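양팔 로봇의 농산물 진열대 피킹을 위한 인식·계획 소프트웨어 구성
Ruben Lambrechts, Eldana Gidey
학부 종합설계 결과보고서, Trakcombe 과제

1. 과제 범위

본 과제는 매장형 진열대에서 지정 품목을 집어 장바구니에 담는 작업의 제어 소프트웨어를 다룬다. 기구부와 모터 드라이버는 기존 장비를 그대로 사용하였고, 인식 노드 Uta, 작업 계획기 Ogilvie, 로그 재생 도구 Laker를 새로 작성하였다. 주행과 결제 동작은 범위에서 제외하였다.

2. 작업 환경

한쪽 팔은 장바구니 손잡이를 잡은 상태를 유지하고, 다른 팔이 진열대 위에서 파지 동작을 수행한다. 진열대는 칸마다 품목이 나뉘어 있으나 당근 칸에는 오이가 섞여 있어, 칸 위치만으로 품목을 결정하는 초기 방식은 사용할 수 없었다. 당근 잎이 당근 사이에 흩어져 있는 점도 윤곽 분할에 불리한 조건이다.

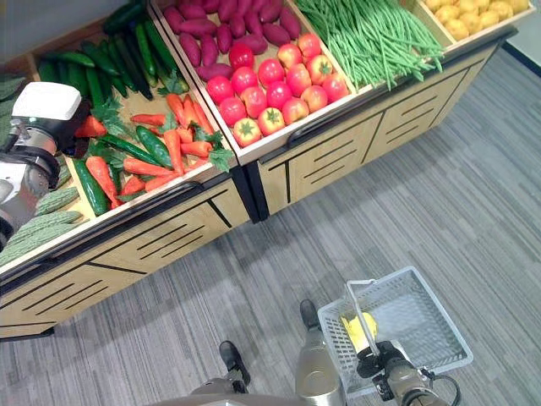
- 21 -

3. 인식

Uta는 머리 카메라 영상에서 품목별 마스크를 추출하고, 마스크마다 주축 방향과 파지 후보점을 계산한다. 학습에는 직접 라벨링한 영상 2678장을 사용하였다. 토마토처럼 둥근 품목은 주축이 불안정하므로 방향 값을 버리고 중심점만 계획기로 넘긴다. 줄기콩은 개별 분할을 시도하지 않고 다발 전체를 한 영역으로 처리한다.

가장 잦은 오류는 겹친 오이 두 개를 하나의 긴 물체로 묶는 경우였다. 마스크의 장단축비가 품목별 상한을 넘으면 해당 후보를 보류하고 다음 프레임에서 다시 평가하도록 수정하였다. 여주와 오이의 혼동은 입력 해상도를 올린 뒤 줄었으나 팔이 칸 일부를 가리는 자세에서는 남아 있다. 가림 영역은 관절각으로 계산한 팔 모델을 영상에 투영하여 구하며, 이 영역과 겹치는 마스크는 신뢰도를 낮춘다.

4. 작업 계획

Ogilvie는 상태 기계로 구현하였다. 상태는 대기, 탐색, 접근, 파지, 이송, 투입, 복구로 나뉜다. 접근 경로는 진열대 앞턱의 손잡이 레일을 장애물로 등록한 뒤 생성한다. 레일 여유 거리를 설정 파일의 고정값으로 두었더니 앞줄 품목에서 해가 없는 경우가 발생하여, 접근각에 따라 여유 거리를 바꾸는 함수로 교체하였다.

장바구니는 매달린 상태에서 기울어지므로 투입점을 고정 좌표로 둘 수 없다. 바구니를 든 팔의 순기구학으로 손잡이 위치를 구하고, 영상에서 검출한 바구니 테두리로 기울기를 보정한다. 테두리 검출에 실패하면 투입을 진행하지 않고 복구 상태로 전이한다.

5. 손목 카메라 처리

손목 카메라는 접근 마지막 구간에서만 위치 보정에 사용한다. 시야에는 손과 로봇 자체의 부품이 크게 들어오며, 초점이 맞지 않는 근거리 물체와 바닥의 케이블도 함께 잡힌다. 초기 버전은 검은색 손가락 끝을 품목 후보로 올리는 오검출이 있었다.

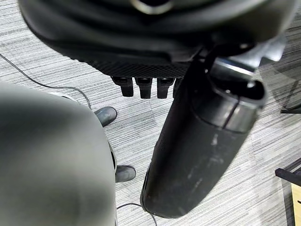 그림 2. 손목 카메라 영상. 손가락 끝과 원통형 부품, 바닥의 케이블

손에 고정된 부위는 정적 마스크로 제외하고, 자세에 따라 움직이는 부위는 관절각 기반 투영으로 제외한다. 카펫의 줄무늬는 특징점 추적에 간섭하므로 진열대 평면 밖의 특징점을 모두 제거하였다. 투영 마스크의 외곽은 캘리브레이션 오차를 흡수하도록 팽창시켰는데, 팽창 폭이 크면 손끝 가까이의 품목까지 지워진다. 현재 값은 Laker로 기록을 재생하면서 수동으로 정하였다.

6. 로그 재생 도구

Laker는 영상, 관절각, 상태 전이를 동일한 시간축에 정렬하여 재생한다. 카메라와 제어기의 시각 차이는 시작 시 한 번만 보정하므로 기록이 길어지면 정렬이 어긋난다. 이 문제를 확인한 뒤 기록 단위를 시행 1회로 제한하였다. 상태 전이 시점에서 재생을 멈추고 계획기 입력을 다시 주입하는 기능이 있으며, 버그 재현은 대부분 이 기능으로 수행하였다.

7. 시험 결과

최종 버전으로 23회 시행하여 21회 투입까지 완료하였다. 실패한 2회는 모두 당근 칸에서 발생하였다. 1회는 잎을 당근의 일부로 분할하여 파지점이 치우쳤고, 1회는 접근 경로 생성 제한 시간을 초과하였다. 두 기록 모두 Laker에서 동일한 결과로 재현되었다.

8. 남은 문제

바구니 안에 이미 담긴 물체를 계획에 반영하지 않으므로 투입 높이가 항상 같다. 조명 변화에 대한 시험은 수행하지 못하였다. 정적 마스크는 손의 부착 위치가 바뀔 때마다 다시 만들어야 하며, 자동 생성 스크립트는 6월 기준으로 미완성이다. 소스와 설정 파일은 과제 저장소의 최종 태그에 포함되어 있다.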